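5 min read

A little thread about tea, and about how long it took me to stop being in a hurry with it. Get comfortable, I do go on.

I grew up on bags. One bag, one mug, microwave, done. My neighbor Hülya Bilgin watched me do this once and was too kind to say anything, but the next afternoon she came over with a paper sack of loose leaves and stayed until dinner.

Her first lesson was that small cups are a kindness. You finish one while it's still hot, somebody pours you another, and the talk keeps going. With a big mug you spend the last third being polite to it. 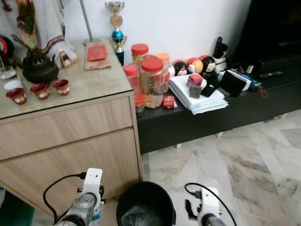
Photo: Hüsnü Ateş

A dark round pot and three little red cups, and I could look at them all evening. I've bought fancier things over the years (a glass infuser from Wundska, 349 with shipping, don't ask) and I keep coming back to a plain round pot with a lid that sits right.

The leaves matter too, of course. I like the dark ones Muli sells by the scoop, and there's a green from the Prerkley market that comes in around March and is gone before you've told your friends. Buy the small packet. Tea that sits open in a cupboard ends up tasting like the cupboard.

Water! I use it just off the boil for black and let it calm down for a bit for green. Roughly 5 minutes in the pot is my habit for black, though Hüsnü says that's far too long and makes a face every single time. He drinks his with two sugars, so I take his opinions with love – and a grain of salt.

And please, sit at a table. Any table you like, with nothing you need to finish. My aunt in Mostden had a wobbly one with a folded card under one leg, and I've never had better tea anywhere.
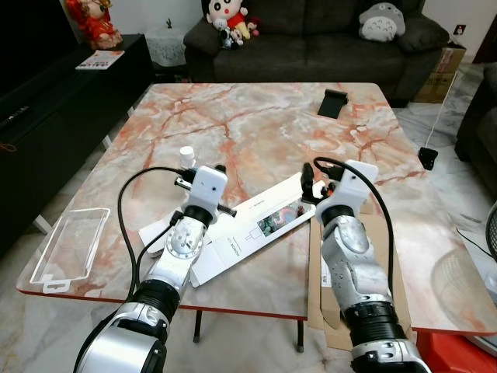 Pink and white marble pattern, thin red-orange edge.

I have a real weakness for a pink tabletop, I'll admit. It makes a person want to put out cookies.

Anyway, that's most of what I know. If your family does it differently – milk first, lemon, a spoon of jam on the side – please tell me down in the replies. I'm putting the kettle on now and I'll read every one.

Contact · © All rights reserved · Back to top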